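Talk notes, sorting and folding session, November 21, 2024

Start with the pile. Ask who folds straight away and who leaves it on the chair.

Slide 2: pink and white tie-dye.

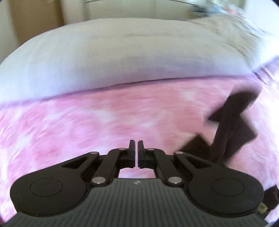 Soft cloth slides, so lay it flat and smooth it out before the first fold. Pause for questions.

Slide 3: darks and patterns. Separate them first, then fold.

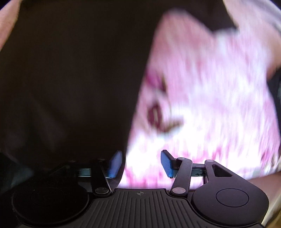 Dark brown goes in its own stack. Mention the Fluvby shelf, 40 cm deep. Handouts are by the door.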